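Container Loan Shelf Reopens at the Reldale Community House

The container loan shelf at the Reldale Community House will reopen in April, following a full review of its stock over the winter months. Members may again borrow lidded boxes for moving, seasonal storage, craft supplies and dry goods, free of charge and for up to six weeks at a time.

The shelf was closed after a stock check found that many lids no longer matched the boxes they were stored with. Evangelia Lazaridis, who has coordinated household lending since the Toklow branch was merged with Reldale, led the work of sorting, washing and pairing. The shelf now holds 544 pieces, with lids and bases entered separately in the lending register. Items that could not be paired have been moved to the lower rack and may be taken home without a loan slip.

Members are asked to observe the following arrangements. Boxes should be returned clean and dry, with the lid closed on its own base. Labels should be attached with paper tape only; adhesive stickers have proved difficult to remove and have marked a number of the older pieces. Each household may borrow two boxes on one slip. Larger requests, such as those for a house move, should be sent to Areti Lambrakis at the front office, who will confirm what is available.

Small textiles are also accepted at the return table. Socks, cloths and knitted squares left inside returned boxes will be kept for roughly a month and then passed to the mending group, which meets in the Tramdale Room. Members who believe they have left something behind should ask at the office before the end of the month.

Lids with a handle strip deserve particular care. They should not be stacked under heavier boxes, and they should be lifted with both hands when the container is full. A damaged lid should be reported on return — there is no charge for ordinary wear.

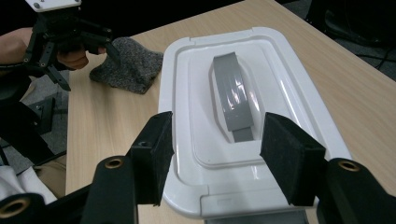 A white lid with a gray handle strip, with a dark gray knitted cloth beside it on the table.

The return table is open every morning from 9 a.m. to noon. Panagiotis Kalogeropoulos will accept donations of lidded plastic containers during the same hours, provided that both parts are present. Glass jars and metal tins cannot be accepted at this time.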